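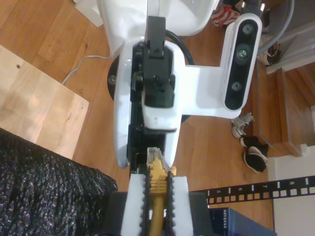

One of our readers wrote in back in March to ask whether a gripper pad with that much tread on it would chew up a patch cable, and whether anybody had tried the Vokard fingers on something thinner than a broom handle before recommending them. Fair questions both, and they landed in the inbox the same week our own set of fingers arrived, so this month's equipment item is a long answer to a short letter. Thank you for writing, and please keep doing it!

For those who skipped the last issue, Vokard sells a finger-and-pad kit meant for people who already have a mobile arm with a parallel gripper and would like it to do finer work than picking up laundry and cups. The kit we have is the one they call Feltolness, and it costs $493 with the tall fingers and one pair of ridged pads already fitted. There is a bigger bundle at $845 that adds the short fingers, two more pairs of pads and a year of the practice library, which I will come to in a minute. Shipping was extra and, in our case, slow, though the box came well packed and all the screws were in it (I have been burned before on screws).

Putting the fingers on took 40 minutes, and a good part of that was me reading the leaflet twice. The leaflet is the weak spot. It shows the left finger from the back and the right finger from the front, and if you follow it without thinking you will end up with one pad facing out, as I did. Once both pads face each other you run a short calibration so the arm knows where closed is, and then you can get to work.

We went straight to network cable, as our reader asked. An Ethernet cable is a nice honest test for a gripper. It is round, it is slick, it bends when you don't want it to, and the plug on the end has to arrive pointing the right way or the whole exercise is wasted. The yellow one with the clear plug is our favorite for this, as the wrist camera has an easier time finding yellow against a white gripper than it does finding the gray ones, which we also own far too many of.

Over our evenings with the kit, the ridges did what Vokard says they do. The cable settles into the tread and stays there, even when the arm swings, and it is much less inclined to roll than it was with the smooth pads we used before. As for chewing, we looked the jacket over under a lamp after each evening and found faint marks where we had left the grip force on its factory setting. We turned it down to 13 on the kit's own scale and have found no new marks at that setting. I would still not use it on anything with a soft silicone jacket until somebody braver has gone first.

Plugging in is another matter. The fingers hold well, but where you hold is everything. Grab the cable too far below the plug and the end wanders about like a dandelion in a breeze. Grab right up close and the tall fingers start bumping into whatever is next to the port, and on a network switch there is always something next to the port. We had our best luck a little way down from the boot, coming in slowly, with a person steering. The short fingers from the bigger bundle might well be better here, and if any of you have them I would love to borrow a pair for a weekend.

Now, the practice library. It comes through Burkia, a separate outfit, and you need an account with them as well as with Vokard, which I found a bit tiresome. Inside is a collection of recorded cable and connector tasks that you can replay or use as a starting point for your own. The ones for routing a cable along a rack are good. The ones for clicking in a plug seem to assume a gentler wrist than ours — or maybe a stiffer cable — and we gave up on them and recorded our own.

Would I buy it again? The smaller kit, yes, and gladly. The bundle I would hold off on until the plug recordings get some attention. Tahiri, the shop we usually order from, tells us they will carry the pads as a separate item before summer, so if your present fingers are fine and it's only the grip you are unhappy with, it may pay to wait.

Our set is on the loan shelf from next month. Please bring it back with the small hex key.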